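# Trorier Border Statements Dataset

Apr 23, 2021
By Marianna Ziółkowski

## Summary

Public statements by governments on disputed land borders, one row per statement. Each row holds the text, the issuing office, the border segment named, and a stance label. The set was built for work on how official wording shifts during a standoff. It does not record troop positions, and it takes no view on who holds title to any piece of land.

## Contents

The release has over 200 statements covering seven border segments. Files are UTF-8, tab-separated, with a header row. Text is kept in the original language, and an English version sits in a separate column. Line breaks inside a statement are stored as a literal \n.

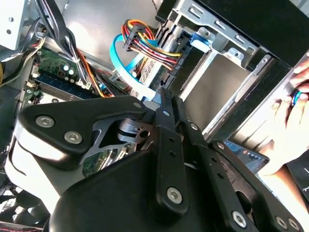

Does the set include remarks made to reporters?

Only when the issuing office later published them itself. Remarks known only from press reports are left out, even when several papers carry the same wording.

## Fields

- `id`: stable across releases, never reused
- `issued`: date on the published text, local time of the issuing office
- `office`: ministry, embassy, parliament or head of government
- `segment`: code from `segments.tsv`
- `text_orig`, `text_en`
- `stance`: one of four labels, see next section
- `reply_to`: id of an earlier statement, if the text names it

An empty `reply_to` means no earlier statement is named. It should not be read as meaning the statement was unprompted.

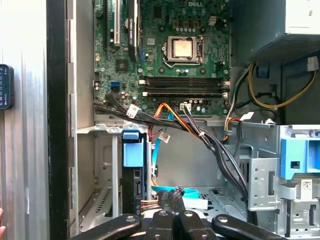
## Stance labels

`claim` asserts title to the segment. `protest` objects to an act by the other side. `offer` proposes talks, a pullback or a joint survey. `neutral` covers the rest, mostly meeting notices. When a text fits more than one label, the label follows the final operative paragraph. This rule favors `offer`, as many protests close with a call for talks. Users who need finer labels should work from the text.

Labels were assigned by two readers at Mazurek working apart. Splits were settled by a third reader, and both first labels are kept in `labels_raw.tsv`.
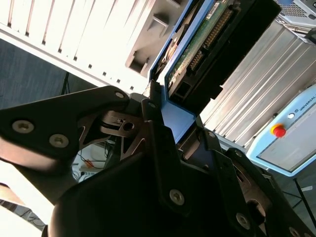 ## Known problems

Translations for the Tumitz segment were made from a scanned bulletin, and place names there are spelled in more than one way. The November statements include two versions of the same note, one of them a corrected reissue. Both are kept, with separate ids. Third-country statements are thin: a smaller state whose land is in dispute between two larger ones often says little in public, and silence is not coded.
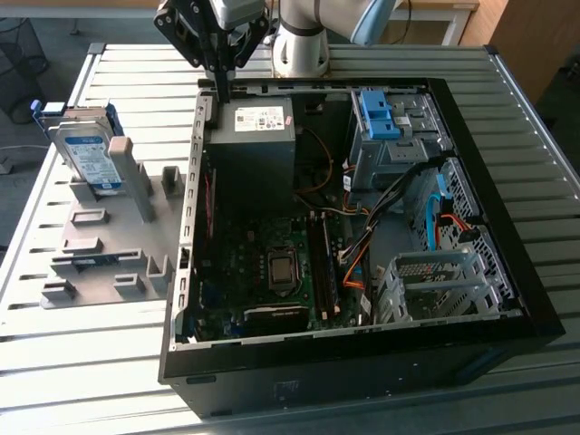
Segment codes changed between the test release and this one. Old codes map to new ones in `segments_old.tsv`, apart from the two halves of the northern plateau, which were merged and cannot be split again from the code alone.

## Use

Free for research and teaching. Cite the release date and the file name. Do not use the stance labels as evidence of a legal position.

## Related items

- Jukville Treaty Index
- Trorier Place Name List, Disputed Areas
- Mazurek Labeling Guide
- Tumitz Bulletin Scans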